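From: Nanami Kobori
To: Clella Kit and Clothing list
Subject: Re: [clella-kit] Washing instructions for the new shirts

> On Saturday, Martin wrote:
>
> Two questions before the autumn batch goes out. First, are we still telling people to wash at 30? I had three shirts back last season with pink sleeves and all three families said they had followed the label. Second, can someone say once and for all whether the numbers can go in a tumble dryer? The printer said yes, the label says no, and my wife has been doing ours on low for two years with no trouble.
>
> Also I still have the box of old socks if anyone wants it.

Martin,

I'll take these in order.

The label says 30 and I would keep it at that. The pink sleeves are not really about temperature. I rang Ikeda, who dye the cloth for our supplier, and the woman I spoke to said the red loses most of its spare dye in the first two or three washes, and that what does the damage is leaving the shirt sitting damp afterwards. If it stays in the drum overnight, or goes into a kit bag after a wet match and comes out on Monday, the colour moves across the seam at the shoulder. A cool wash doesn't help much once that has happened.

So for the new batch I suggest we put a slip in each bag with the following:

- Wash on its own or with other reds the first three times.
- 30 degrees, inside out, ordinary liquid. No powder with bleach in it.
- Take it out as soon as the machine stops.
- Dry flat or on a line, away from a radiator.
- No fabric softener.

The softener line is new. It leaves a coating on the cloth and the shirts stop drawing sweat away. A few of the older players had complained that theirs felt clammy and every one of them was using it.
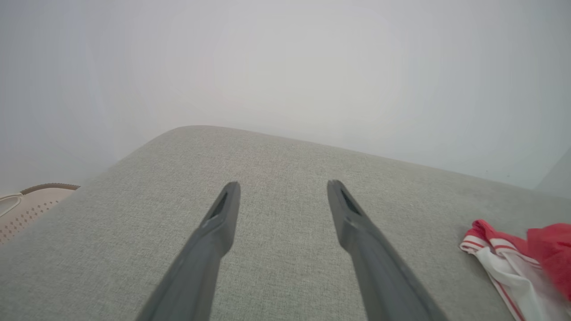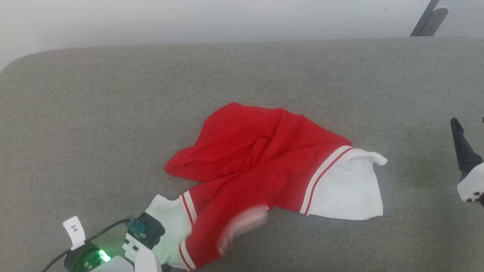
On the dryer: the printer and the label are talking about different things. The numbers are heat-pressed and will stand a low setting. The shirt itself is what shrinks, mostly in the length, and when the cloth pulls in and the number doesn't, you get the puckering we had on the under-14s set. If your household has managed two years on low, fine, but most people's idea of low is whatever the last person left it on. I would leave the label as it is and tell the printer to stop saying otherwise.

For the shirts that have already gone pink, two of the parents on the Jedow side had good results with a colour run remover from the supermarket. It has to be done before the shirt has been ironed or tumble dried, and it must be the kind for coloureds. The one for whites will take the body of the shirt down to a sort of brick. Test it on the inside of the hem. I have one spare packet here if you want it for the three you have back.

Grass stains, as it comes up every year: cold water first, then washing-up liquid rubbed in and left for half an hour, then the normal wash. Mud should be left to dry and brushed off. Please don't let anyone scrub the numbers.

On quantities, the order with Cledow is for 300 shirts and they will come folded in bags of ten, by size. I have priced the slips at the copy shop. We can get 300 for very little, and 3000 works out much cheaper each, but we would be giving them out until the badge changes. I would go for the 300. If you or anyone else has a view, say so this week, as I want them printed before the shirts arrive in September.

There are 58 shirts left of the old design, nearly all of them small adult or age 7 to 8. I don't think we should mix them in with the new ones. The cut is different and the red is a shade darker, which shows when a team lines up. They would do for training. If your coaches want some, email me with sizes and I will put them aside.

I don't need the socks, but the Tuesday group were asking.

Nanami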